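Comparing Two Finger Sets on a Two-Arm Station: Procedure for Garment Handling

Last revised 26 September 2020
Maintained by Anneli Rautiainen, Manipulation Laboratory, Neltamton

Purpose

This page sets out the procedure for comparing two sets of gripper fingers on clothing. It applies to the two-arm stations at the Neltamton and Zisodville sites. Staff who have not completed the station safety course must not run the procedure alone.

The two finger sets are referred to by their drawer labels. The Mäkelä set has a narrow tip and a stiff back. The Gimitz set has a broader tip and gives slightly under load. Both fit the same housing and use the same four screws.

Before you begin

Confirm that the emergency stop works on both arms. Press it once with the arms powered and at rest, check that both joints lock, then release it and home the arms. Do not skip this step when the station was used earlier the same day.

Check the connector plug on each gripper. It should be fully seated, and the cable should have enough slack for the wrist to turn through its whole range without pulling. A cable that goes tight at the end of the range will show up later as a force reading that has nothing to do with the cloth.

Fitting the fingers

Power down the gripper before removing any screws. Take the old fingers off in pairs and return them to their drawer in pairs. Tighten the new fingers by hand first, close the gripper slowly under manual control, and look at the tips from the side. If they do not meet squarely, loosen both fingers and start again. Tighten fully only after the tips are square.

Run the calibration routine after every change of fingers, including a change back to a set that was calibrated that morning. Results recorded without a new calibration are removed from the log.

Choosing and placing garments

Use an upholstered surface for the main comparison. A hard table makes pinching easier to judge but hides a common fault, in which the finger catches the cover beneath the garment along with the garment itself. Knit tops, jackets and anything with bands or trim are suitable. Trim is useful to operators as a landmark when giving a grasp point over the radio.

Leave garments as they fall. Smoothing them by hand between trials favors the broader tip. Keep one part of the surface clear so that the second gripper can wait there without touching cloth.

Running a trial

1. Bring both grippers over the surface at the slow speed setting, with the fingers open.
2. Lower the working gripper until a fingertip rests on the fabric. Hold it there until the force reading settles.
3. Close the fingers at the standard setting. Do not correct the position during closing.
4. Raise the gripper to the marked height, hold, and return.
5. Enter the result as held, slipped, missed or caught cover.

The second gripper stays open and off the garment throughout steps 1 to 5. It is brought in only for the spreading test, which has its own page. 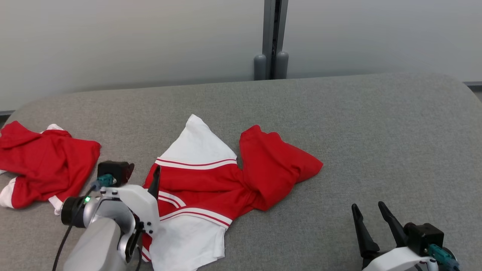 Contact on a raised seam or band should be entered in the notes column, with the side of the garment it was on. These contacts gave the largest difference between the two finger sets in the January series and are worth recording with care. Where the operator is unsure whether the tip met a seam or a fold, write "unsure" and continue.

Reading the results

The January series contains 3,315 trials across both sites, of which 1,442 were run with the Gimitz fingers. Missed grasps were more frequent with the Mäkelä set on thick folds. The Gimitz set held folds well but caught the cover in 283 trials, nearly all of them on thin, flat cloth. Neither set is recommended for every garment. Stations that handle mostly flat items should keep the Mäkelä fingers fitted as the default.

Compare results only within one closing speed. Trials from the two sites may be combined if the calibration files carry the same version number.

Common faults

Fingers stop short of closing: check for lint at the base of the finger, then recalibrate.

Force reading drifts while the gripper is at rest: check the cable and plug, then restart the controller.

One arm reports ready and the other does not: home both arms again. If the fault returns, stop work and report it to the laboratory office.

After the session

Return both arms to the park position and power down. Export the log before closing the control program, and enter the finger set, the surface and the operator's initials in the header of the file.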